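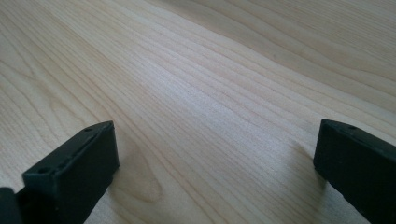 Two Seconds Off the Pace, and Other Good News

I swam the 400 free again this month. I mention it because my family has asked me to stop mentioning it at dinner, and a blog is where a person goes with that kind of material.

For anyone new, I'm a masters swimmer, a polite term for an adult who pays to be tired before breakfast. Our club is called Pitau. We train at the Costache pool from 5:30 in the morning, an hour when the water is cold and the lifeguard is colder. Once a year, in November, we get on a bus and go to the Kirulen Open, where people our own age beat us in an organized fashion.

My goal this year was to finish within 2 seconds of my time from last year. I thought that was modest. You're supposed to get slower, so holding still counts as progress (I have a chart about this, and no, it isn't posted here).

The first hundred felt wonderful, and that should have worried me. I've swum this event enough to know that if the first hundred feels wonderful, you are doing it wrong. By the turn at 150 I was level with the woman in lane four. By 200 I was level with her feet. Somewhere in the third hundred I started doing math, a thing my brain does when it would like to leave my body, and I worked out how long it would take to swim home at that speed. I forget the answer but there were tides involved.

Then the last fifty. I'd love to report a surge. My arms went around and the wall came closer, and I touched it with what I'm told was decent form. I looked up at the board and it had me exactly 2 seconds slower than last year. Does "within" include the number itself? I've decided it does.

My bib sticker for the meet was 3413, and it is still on my bag, mostly because it won't come off. My locker was 887, at the far end of a hallway with no heat. The snack table was sponsored by Skamico, who sent one kind of cracker and a great deal of it. I had nine. They were very dry and I would have them again.

On the bus home half the club was asleep and the other half was discussing flip turns with the seriousness of surgeons. I was informed that I breathe too late going into mine. I have been breathing late into my turns for eleven years, so it was nice to have it confirmed.

Next up is the spring relay, where I've been put down for the butterfly leg. I didn't sign up for the butterfly leg. I've emailed to ask if there's been a mistake and the reply was a thumbs up.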